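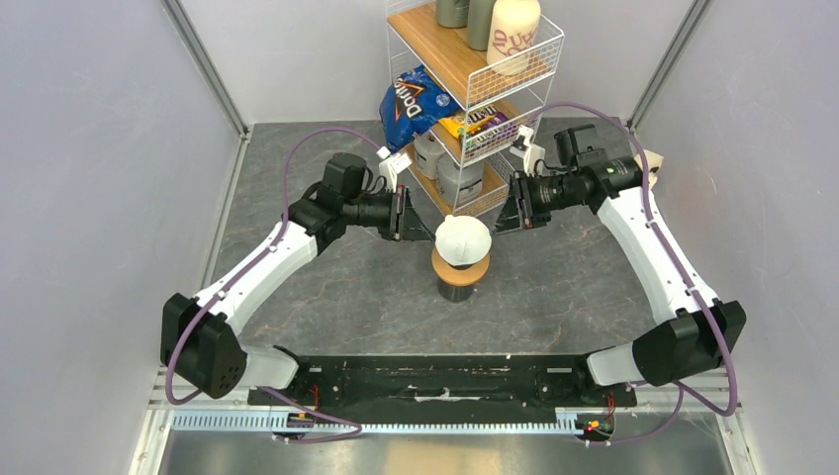

Datasets > Bimanual > Drevano Open Day

Drevano Open Day, data card

Recorded at the Zarnness lab during the September open day. Two arms, one enclosed cell, 100 episodes. Visitors watched from the bench side - no visitor input was recorded. Javiera Bravo ran the station and Samira Smadi labeled the episodes.

The wire shelf rack and its groceries stay in the cell as background. 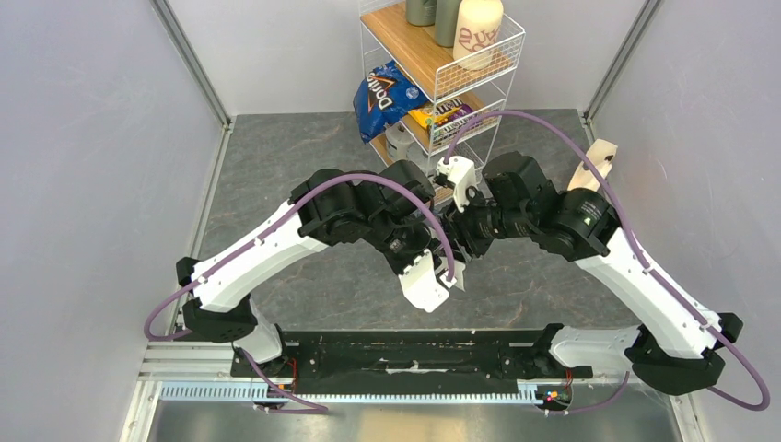
Episodes that ended in an operator stop are kept and flagged "stopped" - 32 in total. Filter them before training. Joint states and video share one clock.

Contact: Samira Smadi, Zarnness | Back to top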